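Notes on pacing the Stelis half-distance bike leg, for anyone racing it in April. Numbers are from my own head unit. 1/ 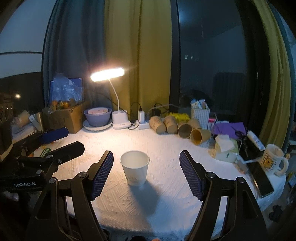

The course is 2 laps with 1944 m of total climbing. Almost all of it sits in the first third of each lap. If you ride to a flat average power target you will be well over it by the top of the Flarnik climb. 2/

I set a ceiling of 253 W for anything longer than a minute. Lap one I held it. Lap two I went over on the second ramp, where the gradient jumps after the bridge, and paid for it on the false flat that follows. 3/

Gearing: 34x32 was enough at my weight. Noelia Pastor rode a 36x30 and her cadence on the steep part was 66. She ran fine afterwards, but she does a lot of low-cadence work and I don't. 4/

Descent to Sekard is fast and the surface was relaid last year. The exception is the left-hander by the sawmill – patched, off-camber, gravel on the inside. Brake before the sign. Two riders ahead of me ran wide there. 5/

Wind is from the west most mornings and picks up after 10. Later age-group waves get it head-on for the return leg of lap two. I ran a shallow front wheel and would do so again. 6/

Fuel: 80 g carbs an hour, front-loaded. Nothing solid after the last aid station. That station is on a slight downhill, so take the bottle from the second table. The first comes up too quickly. 7/

Correction to 4: Noelia says the 66 was her average for the whole climb. On the steep part it was lower. 8/

Teodor Głowacki asked about tire pressure. 28 mm tubeless, 70 psi front, 72 rear, dry road. I would drop both by 3 in rain. 9/

Run course next – it changed this year and the published map still shows the old turnaround at Pietrzak. Will post the file once Catríona Costello has checked the distance against hers. 10/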